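Carpet and Upholstery Care Technician (full time)
Leckie Floor Care
Reports to: Davina Dalgleish, Residential Manager

Leckie cleans and maintains carpets, rugs and soft furniture in rental apartments and small offices. We are hiring one technician to join the residential crew, starting in November. The position is permanent after a trial period.

Most of our work is booked by property managers between tenants. A typical day is 2 apartments, sometimes one apartment and an office hallway. You will travel with a second crew member in a company van. We do not send new technicians out alone.

What the work involves

You will move light furniture, vacuum, check the carpet for stains and loose edges, treat spots by hand, and clean the full area with the extraction machine. After that you put the furniture back on pads, fill out the room sheet and leave the drying notice on the door. Upholstery jobs come up every week and you will be trained on those after your first month.

You will also clean area rugs at our shop. These come in rolled and tagged, and the tag number has to stay with the rug the whole way through. Ruairi Skinner runs the shop and will show you the tag book.

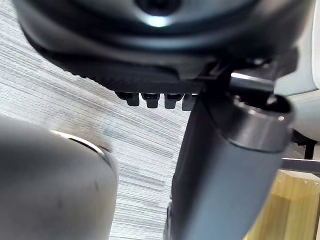
Carpet care starts with knowing what is on the floor. Before any water goes down, the technician writes the color, pattern and fiber on the room sheet and tests a hidden spot for color bleed. Striped carpet like the gray and white one here gets the test on both colors, and the result for each goes on its own line. Work with the stripes on the first pass, then across them. If you are not sure about a fiber, stop and call the shop.

What we are looking for

A valid driver's license and a clean record for the last three years.
Able to lift and carry equipment up and down stairs.
Comfortable kneeling for long stretches — we supply knee pads.
Able to write short, clear notes that a property manager can read.
Polite with tenants who are home during the job.

Experience in cleaning, flooring or furniture moving is helpful but we will train the right person. You do not need your own tools.

Hours and pay

Monday to Friday, 7:30 a.m. start at the shop. Most days finish by 4 p.m. There is one Saturday shift a month, paid at the overtime rate. Pay is hourly and depends on experience; we will give you the rate on the phone before you come in. There is a $300 bonus at the end of the trial period, and work boots and shirts are provided.

How to apply

Send a resume or a short letter with your work history to Wanda Urbańczyk at the Leckie office, Suite 603, or drop it off at the front desk. Please include two references and a daytime phone number. Applications close on Friday at noon.

Interviews are short and are followed by a paid half day with the crew. We will contact everyone who applies, including people we do not interview.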